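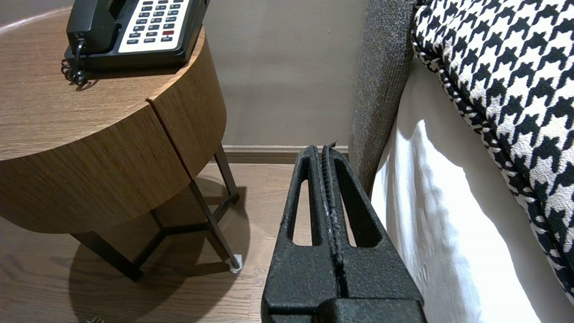 Page last modified: August, 11:40 a.m.

4.2 The bedside surface and its permanent tenant

Figure 3. Round nightstand in the Murkside group, with desk telephone. The handset is corded; one key on the pad is red.

We come now to the nightstand, which the hotel trade treats as furniture and which guests, as far as our diaries can establish, treat as a harbor. Everything a person has in their pockets at eleven at night ends up on it. So do glasses, pills, a paperback, a charger, and whatever was being eaten. The designer's drawing shows a clear top with perhaps a small plant. We have yet to meet a guest who travels with a small plant.

The piece in Figure 3 has a circular top above a curved drum, with a seam down the front and thin dark legs tied together by crossbars near the floor. Round tops were chosen across the Murkside rooms for reasons the supplier's brochure gives as "softness of approach." Our respondents approached them mostly in the dark, and there the brochure has a point. Complaints about bruised hips were lower for Murkside than for the square-topped Laller rooms, and several people who had stayed in both brought up the corners without being asked. Violeta Durán, who coded the diary entries, gave corners a category of their own after the first week.

What the round top takes back is parking space. A rectangular object placed on a circle wastes the circle, and nearly everything a guest owns is rectangular. The telephone is the worst offender and it got there first. In the figure it sits toward the back of the top, with its coiled cord hanging down from the handset onto the wood. Cords of this kind were designed to stretch toward the person and then politely return. In our diaries they are chiefly described as something a water glass was caught on.

We asked guests to record each object they put down, each object they moved in order to do so, and each object they later could not find. The full set came to 2884 placements over 276 room nights. The telephone was the thing most often moved. It was also, by a wide margin, the thing least often used for its stated purpose. Guests who did lift the receiver wanted towels, or wanted to know when breakfast stopped, and one wanted to find out if the telephone worked. (It did. Reception was surprised too.)

None of this persuades the hotels to remove it. The Mishra managers told us that a room without a telephone feels unfinished, in the same tone other people use about curtains. The Vitum managers put the matter down to safety, and we have no wish to argue with them on that. Our complaint is with the location. A telephone fixed to the wall beside the bed would be just as easy to reach in an emergency and would give the guest back a useful share of the top. Only one property in the study had tried it, and the wall there was on the far side of the wardrobe.

The drum raises a separate difficulty. A curved front divided by a vertical seam could reasonably be a drawer, or a pair of doors, or decoration, and a tired person will test these theories in no particular order. Diary entries about curved fronts include the words "pushed," "pulled," "gave up," and, in one case, "fingernail." Where guests failed to get in, they stacked things on top, next to the telephone, and the placement counts rose accordingly. Where they did get in, they tended to leave something behind. Lost property logs at two of the hotels suggest that a well-hidden drawer is excellent storage for other people's earplugs.

The open legs did better than we expected. A guest who drops a ring or a pill can look under the piece without lying down on the floor, and housekeeping staff in all four groups preferred legs to a solid plinth when it came to sweeping. The crossbars were less loved. Staff described them as a shelf for dust that had been installed at an angle.

A larger top is the obvious remedy and we tested it in a small way, lending wider tops to three rooms for the rest of August. Guests put more things on them. The telephone was moved slightly less often, and one glass still went over. We return to the glasses in Section 4.3.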